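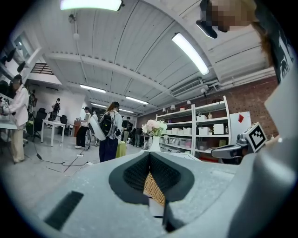
Call for Participants: Household Reading and Sleep Study

Goodwin Center for Community Health, Gerulholm

The Goodwin Center for Community Health invites adults living in Gerulholm and the neighboring town of Hesel to take part in a study of evening reading and sleep. The study will examine whether a regular period of reading from printed books before bed is linked to changes in how long and how well people sleep. Enrollment is open now and will remain open through the end of February, or until all places have been filled.

Purpose of the study

Many adults report that they read before going to sleep, and many believe that it helps them. There is less agreement on how long a person should read, what kind of material is suitable, and whether the habit makes a difference for people who already sleep well. The Center wishes to collect careful records from ordinary households over a period of 28 days. The results will be used to prepare a public report and to improve the printed advice on sleep available at our front desk.

Who may take part

Applicants must be 18 years of age or older and must live at an address in Gerulholm or Hesel for the full length of the study. They must be able to read a printed book in English for at least half an hour at a time, with glasses or large print if needed. Large print editions are available on request.

We are not able to enroll persons who work night shifts, persons who are currently being treated for a sleep disorder, or persons who expect to travel across time zones during the study. Parents of infants are welcome to apply but should mention this on the form, as they will be placed in a separate group. More than one adult from the same household may apply. Each must complete a separate form.

What participants will be asked to do

Participants will attend an opening visit at the Center's Grultovgate office. The visit includes a short interview, a vision check, and instruction in how to fill out the sleep diary. Please allow 2 hours.

Participants will then be assigned to one of two groups. Members of the first group will read from a printed book each evening for 30 minutes, ending no later than 11 p.m. Members of the second group will continue their usual evening routine. Assignment is made by random draw, and requests for a particular group cannot be considered.

Both groups will complete the diary every morning, preferably before breakfast. The diary asks for the time of going to bed, the time of waking, any waking during the night, and a rating of how rested the participant feels. Entries usually take less than five minutes. A missed entry should be left blank - please do not fill it in later from memory.

A closing interview will be held by telephone in the week after the last diary entry. Diaries may be returned by mail in the prepaid envelope or dropped off in person.

Books

The Center keeps a lending collection of 2000 volumes for this study, including novels, short stories, travel writing, history, and biography. Participants in the reading group may borrow freely from the collection or use books of their own. Electronic readers, tablets, and audiobooks may not be used for the assigned reading period.

Payment

Participants who complete the study will receive a payment of $120 by check. Those who withdraw early will be paid for each full week completed. Parking at Grultovgate is free during the opening visit, and bus fare will be repaid upon presentation of a ticket.

Privacy and consent

Participation is voluntary. Participants may withdraw at any time and do not have to give a reason. Diaries are stored under a number, and names and addresses are kept in a separate locked file. No individual will be identified in the report. A consent form will be reviewed and signed at the opening visit, and a copy will be provided to take home.

How to apply

Application forms are available at the Grultovgate office, at the Hesel town library, and by mail upon request. Completed forms should be returned to the front desk between 9 a.m. and 4 p.m. on working days, or left in the box beside the main entrance after hours. Applicants will receive a written reply whether or not a place can be offered. The building is accessible by ramp from the parking lot, and applicants who need other arrangements for the visit should note them in the last section of the form.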